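Share this page (32)
3 comments

This site uses cookies. By continuing you agree to our cookie policy.

Household Consumption – Week 5 handout
Does tidying save money? Reading the claims about storage

Last week we looked at pantry waste. This week it's the other half of the sales pitch: buy containers, get organised, spend less. I'd ask you to come to the tutorial with your doubts switched on.

The usual claim runs like this. People rebuy things they already own but can't find. Put those things in see-through boxes and the rebuying stops. It sounds like common sense, and that's the trouble with it. Most of the evidence comes from surveys paid for by people who sell boxes.

Take the Driteck survey in your reader. It had 1634 respondents, a decent number, but all of them had already signed up to the company's mailing list. They were asked whether they "felt" they wasted less after sorting a cupboard. Feeling is cheap. No receipts were collected, before or after, and the cost of the containers was left out of the sums.

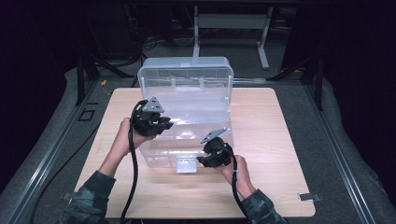
Mereana Kereama wrote under last year's version of these notes that I was being unfair: her household did stop buying duplicate batteries and tape once they were kept in one spot, and she couldn't see why a shoebox shouldn't count. I agree with her about the shoebox. If the benefit comes from keeping things in one spot, the bought container adds very little, and the ad has credited the wrong thing.

Watch also for the moving baseline. The Jeltaletti catalogue compares a sorted home with a "typical" one, and never defines typical. Ask whose cupboard was measured, and in which month. A cupboard in May, just after a clean-out, tells you little about the rest of the year.

For the tutorial
Read the Agbeko leaflet and mark every sentence that could be checked against a bill. Eirini Mavromatis will lead the second hour – bring a receipt of your own if you don't mind sharing it.

Sign up to our newsletter for new course notes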